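CASUAL KITCHEN AND FRONT COUNTER HAND, KURKIMLOW COMMUNITY HALL

Posted 26/09/2025

Need someone quick. Our Thursday and Saturday person has gone up north for work and we've got a full calendar till Christmas. Read the whole thing before ringing please, half the calls last time were about hours and the hours are written down further on.

Who we are

Kurkimlow Hall, corner of Steinbach Road, the brick one with the green gutters, opposite the old produce store. Hall, supper room, kitchen, small side room, car park out back that floods. We do a weekly lunch, a Saturday morning tea that goes on till mid afternoon, plus whatever gets booked. Wakes, 60ths, the quilters, the fishing club AGM, kids' parties. Tarmo Adomaitis runs the kitchen. Mattes Teuber does bookings, rosters and pay. You'd answer to Tarmo on the day and Mattes for everything else.

The job

Casual, 2 shifts a week to start. More if you want them when bookings pick up, and they will. Not a cook's job. You'll be doing prep, serving, clearing, washing up, a bit of till. Some lifting, the trestles are the old heavy sort and the urn is no joke when it's full.

A normal Thursday goes like this. In at 8.30, lights, urn on, dishwasher on. Tables out (Tarmo will show you the layout, it's taped inside the cupboard door but it's out of date, ignore the one in blue pen). Peel and chop till ten or so. Cloths on, cutlery, water jugs. Lunch goes out at 12 sharp, the regulars are sitting down well before that and they will let you know. Clear, sweets, tea and coffee. Wash up. Floors. Bins out to the lane, yellow lid and red lid, council won't take them if they're mixed. Home by 3.

Saturdays are looser. Scones, slices, sandwiches, savoury toast. People wander in from the market and stay. You need to be able to carry a tray and hold a conversation at the same time. Lots of kids underfoot. Some folks bring their own bits and pieces as well as buying from us and thats fine, it's a hall not a restaurant.

Hours

Thursday 8.30 to 3
Saturday 8 to 2.30
Evening functions as they come up, usually 5 till late, always asked first, never just put on the roster

We close for a stretch over Christmas and New Year. Mattes will give you the dates when they're settled.

Pay

Casual rate under the award with the usual loading, weekend penalties on top. Super paid. Fortnightly into your bank account. Timesheets go through Stundico on your phone, or on paper if you don't have a smartphone, the paper ones live in the tin. Get them in by Sunday night. Late timesheet means late pay, Mattes is not being mean, the system locks.

No unpaid trials. You'll do one paid shift with Tarmo, then we both decide.

What we need from you

Food handling certificate, or willing to do it. We pay for the course if you stay past the first month
On your feet all shift
Can lift a trestle with another person
OK with cash. We take card now but most of the Thursday crowd still pay in coins
Able to get here. The bus stops on Steinbach Road but the first Saturday one gets in at 8.20, tell us if that's you and we'll start you later
Turn up. If you can't, ring, don't text

Nice but not essential

Barista experience, the machine is a second hand one and needs a gentle hand
First aid
A second language. We get a good few people at lunch whose English is patchy
Working With Children Check, you will need one if you want to do the kids' parties. If you haven't got it we'll help with the form

What we don't need

A long resume. One page. If you've raised a family, run a footy canteen or done a season of fruit picking that counts, put it down. School leavers welcome, so are people who've been out of work a while. We've had a retired bus driver do this job and a uni student and both were terrific.

Uniform

Black pants, any plain top, closed shoes with grip. We supply aprons and wash them. Hair tied back. No thongs, we mean it, hot fat and tiles.

What you get out of it

Feed every shift. Leftovers go home with whoever wants them. Parking when it's dry. Decent people. A kitchen that was redone last year, new benches, new extraction fan, and a dishwasher that does a load in 2 minutes. The hall raised $2,367 of that at one trivia night, which tells you something about the town.

Supper room tables are the first thing Tarmo will put you on, setting up and clearing down. Cloths off, shaken outside, straight in the wash bag, plastic covers wiped. Wrappers and bags in the bin as you go, don't leave it all for the end.

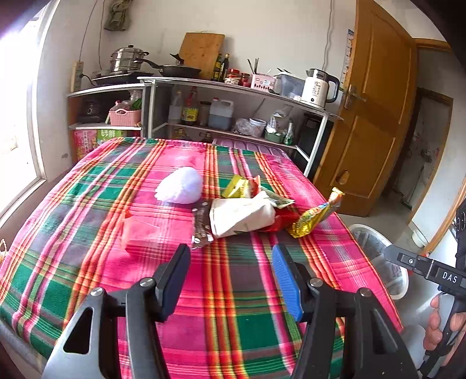

Plaid cloth, paper bag and snack packets on the table.

The side room is booked separately and you won't normally touch it, apart from wheeling the tea trolley down.

How to apply

Email one page and a phone number to Mattes Teuber at the hall office. Or drop it in the slot in the front door, it does get checked. Or apply through Jodeo, search Kurkimlow, listing number 26. If you go through Jodeo please still put your phone number in the message box as it doesn't always come through.

Tell us:
Which days you can do
When you could start
Any allergies, you'll be handling nuts, egg and shellfish
Name of one person who'll say something nice about you, not a relative

We'll ring everyone who applies, yes or no. Chats will be at the hall, 15 minutes, bring your certificate if you have one. No need to dress up.

Applications stay open till we find the right person so don't sit on it. Would like someone on the floor as soon as posible. Biggest booking of the year is coming, 200 for a wedding, and Tarmo wants a few ordinary Thursdays under your belt before that one.

Questions about the work, catch Tarmo in the kitchen, mornings are best, not between 11.30 and 1. Questions about pay or rosters, Mattes. Please don't ring the market people, they can't help you.

Access: step free entry from the car park side, accessible toilet off the foyer. The kitchen has one step down. If that's a problem talk to us, front counter shifts can be done without going in there.

Recent notices

Supper room closed for floor sanding, dates at the office
Lost: child's raincoat, navy, left after Saturday tea
Quilters looking for a sewing machine table
Casual cleaner, evenings (filled)
Steinbach Road parking during market days
Trivia night: tables of eight, book with Mattes
Wanted: clean jars with lids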